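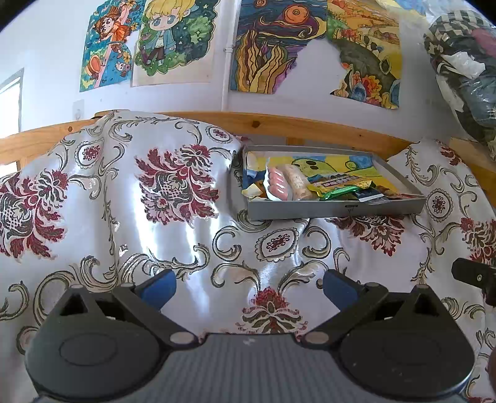

January 2026

Moisture uptake in thin crackers, notebook entry, M. Gkikas

Continuing from the Kleinschmidt trays. The question is still how fast a seaweed or plain cracker softens once the pack is opened, and whether the clip closure from Prodik slows it enough to matter.

Setup
Three humidity jars, saturated salt solutions, lids greased. Jar 2 lid had a chip on the rim, swapped for one from the Ornton set. Balance zeroed before each weighing. Starting mass of the control tray 774 g including tray; subtract the tare on the inside cover of the old book, not the sticker value. The sticker is wrong.

Crackers handled with tweezers only. Orestis used bare fingers on the first batch and the masses drifted upward, so that batch is struck out.

Observations
Snap test gets harder to judge after day 3. The break goes from a clean crack to a bend with a ragged edge, and the two of us disagree on where the line is. Agreed to score by sound only, eyes closed, one person breaking and the other scoring.

Clipped packs gained less mass than folded packs at every reading. Difference small in the driest jar, clear in the dampest. Spread between crackers from one pack is larger than I would like. Edge pieces look worse than center pieces, possibly thickness. Need calipers.

Flavored varieties are a separate problem. Surface salt pulls water early, and flecks of seaweed make the thickness uneven. Keep them out of the plain cracker averages. The packet front for the seaweed type reads 咸味饼干 (salty crackers) under the main name.

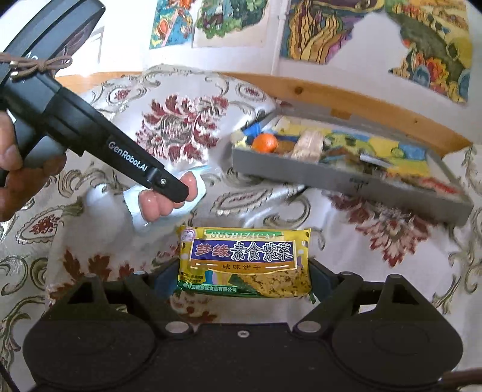
To do
Repeat dampest jar, 7 days, plain crackers only.
Ask Duda for the film permeability sheet.
Orestis: regrease lids, relabel control tray.
Move the jars off the windowsill. Afternoon sun gets to jar 1.
Calipers, again.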